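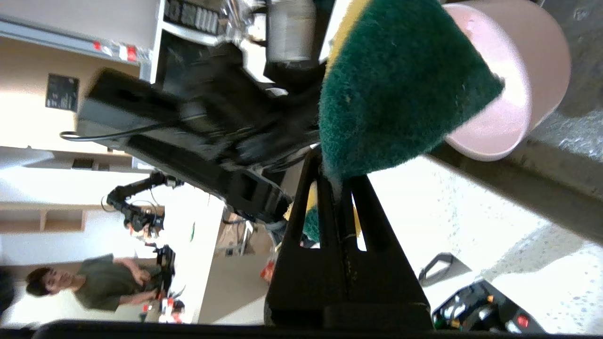

Scouring sponge with yellow foam layer, pink bowl behind

About Zurkadik

Zurkadik tests and treats hard water for homes, canteens and small food businesses in and near Bonach. We take samples, measure hardness, fit softeners and service them. We do not sell bottled water, and we do not fit swimming pool equipment.

History

The firm was started by Konrad Sutter and Ursina Schnyder, who had both worked in boiler maintenance. Most of the faults they were called out to came down to limescale, and most of the owners had never had their water measured. The first jobs were sampling only. Softener installation was added in the second January of trading, when the lease on the Hollenstein workshop was signed. The workshop is still our only premises. Stores, bench and office are all on the ground floor.

What we do

Sampling. We draw water from the kitchen cold tap and, where there is one, from the drain valve of the hot water cylinder. The tap is run for two minutes before the first sample is taken. Results are given in milligrams per litre of calcium carbonate, with total hardness and temporary hardness listed separately.

Softeners. We fit ion exchange units with metered regeneration. Timer units are serviced if already in place but we no longer supply them. A separate unsoftened drinking tap is fitted as standard – customers who do not want one are asked to say so in writing.

Descaling. Cylinders, coils and dishwashers are descaled on site. Heat exchangers are removed and treated at the workshop, normally within four working days. Parts that are too worn to go back are returned to the customer with a note of the wall thickness measured.

Skinby. Skinby is our own record system. Each unit has a numbered card and a matching file that holds the hardness readings, salt use, resin changes and valve settings. Customers can have a copy of the file at any time and it goes with the house if the house is sold.

People

Konrad Sutter – installations and pipework
Ursina Schnyder – laboratory bench and reports
Chaminda Kumarasinghe – service visits, canteens and bakeries
Elikem Abubakari – service visits, homes
Hjalti Eskildsen – stores, salt deliveries and Skinby records

Area covered

Service visits are made up to 51 kilometres from the workshop by road. Outside that distance we accept posted samples only. Bottles are supplied by us and should be filled to the brim, capped under the surface and posted the same day.

Service contracts

Contracts run for five years and cover one visit a year, valve seals and the brine float. Resin is charged separately. Salt is delivered on request and is not part of the contract price.

Page last revised September 9, 2021.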